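# House Rules for a Desk-Tidying Arm (and Any Small Gripper in the Workshop)

*Updated March 16, 2019*

When I put up my first set of rules for using a small robot arm on a hobby bench, it was four lines on an index card. People wrote in, as people do, and the card became a sheet and the sheet became this page. I've tried to keep it to things I do every day myself, plus a few that Hanne Peltonen talked me into after she'd read the first version with a red pen in her hand (she used to write safety sheets for a packing plant, and it shows).

None of this replaces the manual that came with your machine. If the manual is stricter than I am, follow the manual. If there's no manual at all, which happens with kits and secondhand arms more than it should, please read the whole page before you plug anything in.

## Before the power goes on

Clear the reach first. I don't mean the spot where the arm is going to work, I mean everything it could touch if it swung as far as it can go in every direction. With the power off, move it slowly by hand through its whole swing, if your model allows that, and watch what it passes over. Anything breakable comes off the bench, and so does your coffee.

Then put a strip of painter's tape along the edge of that reach. It peels off without leaving a mark and costs next to nothing. Our rule at home is that when the arm is live, hands stay on the outside of the tape, and it applies to grown-ups too. Raimo Kokkonen, who shares the bench with me, was the first to break it and has been very good ever since.

Check these while you're down there:

- The base is clamped or bolted. Rubber feet alone won't do for anything that lifts.
- The stop button is on the side of the bench where you stand, and you can find it without looking.
- Every screw in the finger mounts is snug. They work loose with vibration, and a finger that wobbles will pinch crooked.
- The supply plug goes into a switched strip that nothing else important shares.
- Long hair is tied back, sleeves are pushed up, rings and lanyards are off.

## A good mat makes everything easier

I put off buying a proper mat for far too long and I'm sorry I did. A plain, bright color with no pattern is best, because it helps you see the edges of things and it helps a camera do the same. Tape down the corners. If the mat slides when the fingers nudge it, then every position you carefully set up that morning is wrong by lunchtime, and you'll spend the afternoon blaming the software.

Wash it with a drop of dish soap on a damp cloth and let it dry before you start again. Skip the furniture polish! Adel Saber used some on his and the poor thing was so slick that small parts skated away whenever the fingers touched them.

## What to practice on

Start with things that are light, blunt and cheap, and that you wouldn't mind dropping. An empty box is a lovely first object. So is a computer mouse, with its rounded back that makes you think about where the pads ought to meet it – unplug it first if it has a cord, or you'll find your cursor opening things while you work.

Leave out for now:

- glass, china and anything with liquid in it
- knives, scissors, craft blades and open tubes of glue
- loose batteries, which don't like being squeezed
- anything on a cord that's still plugged in
- anything with sentimental value, however well it's going

It's fine to have ordinary desk things in the background, and I'd even encourage it once you're past the first few sessions. A bare bench teaches you very little about a real one. The trick is to decide beforehand which objects are in play and which are only there for company, and to keep the second group back far enough that a clumsy approach won't bring them down.

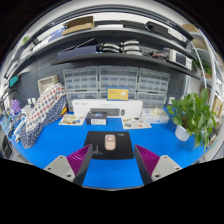
Cords deserve a paragraph to themselves. They're the thing most likely to catch on a finger, and when one catches, whatever is on the other end comes along for the ride. Run them along the back of the bench or down the side and hold them with clips or a bit of tape. If one has to cross the working area, lay it flat and plan your path to come in from the other side.

## Caring for the finger pads

Soft ridged pads are what most of us use on small grippers, and they do a fine job as long as they're clean. Dust is the enemy. It settles down between the ribs, and you won't notice until a box that was easy last week starts slipping.

1. Switch off and unplug.
2. Brush along the ribs with an old soft toothbrush, never across them.
3. Wipe with a cloth dampened in plain water. Rubbing alcohol dries out some kinds of rubber, so test a corner first or leave it alone.
4. Let the pads air dry with the fingers open.
5. Look for splits at the ends of the ribs, and replace both pads together even if only one is worn.

I use the Sulturel pads and change them after 2000 grips. Sointu Vainio gets a good deal more out of hers, but she works mostly with cloth and I work mostly with cardboard, and cardboard is rough on them. Keep a tally on the wall if your software doesn't keep one for you.

## Speed and squeeze

Set both lower than you think you need. My arm has a speed dial that goes to 100, and for any new object I start it at 15 and stay there until I've had a clean run of pickups. It's dull to watch, and dull is what you want, at least with a new object on the mat.

For squeeze, close the fingers until they just hold, lift a finger's width, and wait. If the object stays put you have enough. If it slides, add a little and try again. A thin-walled box will show you when you've gone too far by bowing in at the sides, so keep one handy for checking your settings.

I also keep a load limit of 600 grams for anything lifted above bench height, though the maker allows more. That's my own house rule and you may want a different number. Whatever you choose, write it down on a label and stick it to the base, so that the next person doesn't have to ask you or guess.

## When somebody else is in the room

One person is in charge of the machine at a time, and everybody should know who. We say it out loud: "I have it." The other person answers, "You have it." It felt silly for a week and then it didn't.

Anyone in the room may call a stop, for any reason or none, and the person running the machine stops first and asks afterward. That goes for children as well, and mine took to it with great pleasure. (There was a spell of false alarms. It passed.)

If you use a hand-held gripper, the kind you guide yourself, most of this still applies. You can put it down whenever you like, which makes it friendlier, but the fingers will still pinch, so carry it closed and hand it over grip first. Kaisu Manninen hangs hers on a wide hook by the door of her workshop and doesn't allow it to be left lying on a chair, after she sat on it in November.

## Putting things away

Park the arm low, with the fingers open and empty. Never leave it holding something overnight – if the power drops, so does whatever it was holding, and it's hard on the pads besides.

Small parts go straight back into their drawers, and I do mean straight back. Label the drawers on the front where you can read them standing up. Heavy things belong low down, with empty boxes and light odds and ends on the shelves above. Check that nothing on a shelf hangs out over the edge, particularly if the arm can reach up that high.

Then switch off at the strip, and write a line in the book. Mine is a plain Kemppainen notebook on a string. I put down what was lifted, what was dropped, and anything that sounded odd, and it was that book that led me to a dry bearing last winter when I'd written "squeaks on the left" four times without once doing anything about it.

If you'd like a copy of the sheet for your own wall, the Fletilton tool library keeps a pile of them by the front desk, and you're welcome to cross out my numbers and put in your own.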